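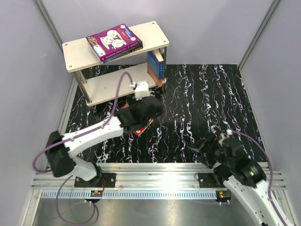

Small shelving units should be sold with a load rating for each board and a separate one for the whole unit, Noreen Bhutto told a trade briefing in Stascombe, where a draft labeling guide for flat-pack storage was released for comment on May 21, 2024. Most units on sale now carry a single figure, she said, and buyers tend to read it as the limit for whichever board they are loading.

The guide was drawn up by the testing firm Janjua with input from two furniture makers, Cusemow and Jillden. It covers freestanding shelves with two to five boards and a total height under that of a standard desk. Wall-mounted units and bookcases are outside its scope.

Under the draft, makers would state three values on the carton and on the underside of the lowest board: the maximum evenly spread load per board, the maximum load for the assembled unit, and the maximum load at the midpoint of the top board. The midpoint value is usually the lowest of the three. A board supported only at its ends bends more under a weight placed at the center than under the same weight spread along its length.

Janjua tested 126 units between February and the release of the draft. Each top board was loaded to its stated limit for 14 days and measured for sag at the start and finish of the period. A second set of samples was put through 4000 cycles of loading and unloading to check whether the fasteners worked loose. The firm has not published results by product.

Bhutto said that long-term sag was the least understood part of the problem. A board that holds a given weight on the first day may still bend further under it over time — particularly if it is made of particleboard — and a one-hour shop test will not show this. The draft would require that any printed rating be based on the longer test.

Fasteners get a shorter section. Boards fixed with screws through the top face would need at least 4 fixing points, and instructions would have to tell the buyer to retighten them after the first month of use. Cam locks and dowels would be tested as supplied, without added glue.

Cusemow has said it will print the new values on its cartons ahead of any final version. Jillden has asked for a longer changeover so that existing packaging can be used up. Comments on the draft can be sent to Janjua by mail or through its website.

Filed under: Home & Furniture > Standards and Labeling

Related items
Stascombe showroom to extend weekday hours
Particleboard prices level off after winter rise
How sag is measured: a short guide to span and deflection
Jillden recalls assembly leaflet over missing step

We use cookies to remember your settings and measure site traffic. By continuing to browse you accept our cookie policy. Manage preferences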